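Kosar Bed Throw and Blanket Range, Check Weave
Print this page | E-mail this page
Last updated: May
Thursday, by Wekesa Kirui

The Kosar throw is a flat-woven cover for beds, daybeds and wide benches. It is sold through the Lovside trade counter and by mail order. The notes on this page cover the single and double sizes. The crib size has its own page, and its washing limits are different.

Construction

The cloth is a two-by-two twill in cotton, yarn-dyed before weaving. The check is formed by warp and weft together, so it shows on both faces with the colors reversed in weight. No print or surface coating is used. The two long edges are selvages. The two short edges are turned twice and closed with a lockstitch in matching thread.

Finished width of the single is 163 cm. Both sizes are cut from the same loom width; the double is two panels joined with a flat felled seam down the center, matched on the check. Matching is held to within one quarter of a check over the full length. Panels outside that limit are sold as seconds at the counter and do not go out by mail.

Weight

Cloth weight is 700 grams per square meter in the winter grade. This is a heavy cloth for a throw. It hangs well over a mattress edge and stays put on a made bed, but it takes a long time to dry and should not be hung from a light indoor rack. Buyers who want a cover for warm rooms should order the summer grade, sold under the Skoltia name, with the same check at a lower weight. Skoltia and Kosar cloths come from different dye lots and should not be placed side by side where an exact match is wanted.

Colors

The check is offered in slate and white, rust and cream, and dark green and sand. The former navy has been withdrawn. Remaining navy stock is single size only and is listed on the clearance sheet. Small shifts in shade between lots are normal. Order all pieces for one room at the same time and write "one lot" on the order form. We do not charge for this, though it may delay dispatch if a lot is nearly used up.

Shrinkage and first wash

The cloth is washed once at the mill, but some shrinkage remains. Allow for a loss of 2 percent in length on the first home wash. Width is more stable. The cut length includes this allowance, so a new throw will measure slightly over the listed size.

Wash the throw alone the first time. Use a machine with enough drum space for the cloth to turn freely; a double in the winter grade will overload most compact machines. Warm water, normal spin. Leave out fabric softener, which flattens the nap and slows drying on later washes. Bleach of any kind will take the color out of the dark yarns before it has any effect on the pale ones.

Dry flat or over two parallel lines. Tumble drying on low is allowed for the summer grade only. Iron on the reverse face with steam, working along the warp. Creases set by long folding will relax after a day or two on the bed and do not need pressing.

Storage

Roll the throw if there is room. If it must be folded, refold along new lines every few months. Keep it away from cedar oil, which marks the pale yarn. A clean cotton bag is suitable — a sealed plastic bag is not, as it traps moisture left in the seams.

Repairs

Pulled threads should be drawn through to the reverse face with a blunt needle and left uncut. Torn hems can be sent to the workshop. Josphat Masanja handles repair orders and will quote before any work is done. Send the throw washed and dry, with a note showing which edge is affected. Normal turnaround is 18 working days from receipt. Center seams on doubles are repaired free for the first owner on proof of purchase.

Related items

Mfaume underblanket: a thin felted layer for use between mattress and throw. It keeps the throw from creeping on slick mattress covers. Available in single and double, gray only.

Kosar bolster cover: same cloth, same colors, with a button closing. The check runs across the bolster unless the order states otherwise.

Cloth by the meter: winter grade only, full loom width, uncut selvages. Minimum order is one meter. Lengths are cut to order and cannot be returned.

Ordering

Orders reaching the counter before noon go out the same day if the piece is in stock. State grade, size and color, in that order. Swatches are free — one set per household. Returns of finished throws are accepted unwashed and with the sewn label in place.
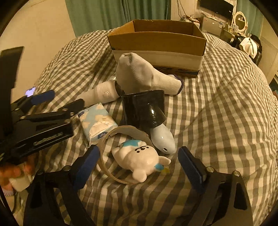

Checked fabric in gray-brown and cream, with cardboard box and off-white knitwear.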